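Clilline Hand-Held Gripper Kit, by Salidmont

If you have ever tried to teach a robot arm to tidy a bathroom shelf, you will know how long it takes to gather enough good examples by driving the arm itself. The Clilline is our answer to that: a gripper you carry in your own hand, with a small camera on top, so that the person doing the job and the machine learning it see things from much the same place. You pick it up, you do the task the way you'd do it at home, and you do it again (and again, we're afraid!).

It comes as a single kit or as a pair, and most of our customers end up with the pair, which lets two people work at one table or one person work with both hands. Each kit arrives with a printed marker panel, a charging lead, a padded case and the Marinho software, which sorts your recordings into separate tries and flags the ones worth a second look.

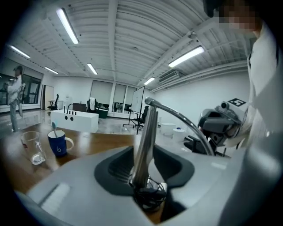 Marcelino Falcão
Training and Demonstrations Lead, Salidmont

The washstand set is the one I always recommend to newcomers. A toothbrush in a mug, a drinking glass beside it and a tap close by will give you plenty to think about, what with a thin handle, a clear surface and a shiny one all within easy reach. The wide-angle lens takes in a good deal of the room as well as the table, and I've grown very fond of that, as it means you can move your furniture about between sessions and get some welcome variety.

Do give yourself a morning to settle in. My colleague Arlindo Portela runs the starter course by video call, up to 4 people at a time, and he's wonderfully patient with slow, careful hands. A good first goal is 40 clean tries at one task. Once that feels easy, a set of 1,000 is well within reach for a small team.

Spare finger pads and marker panels are kept in stock at our Listwood workshop. Please have your kit number handy when you write to us.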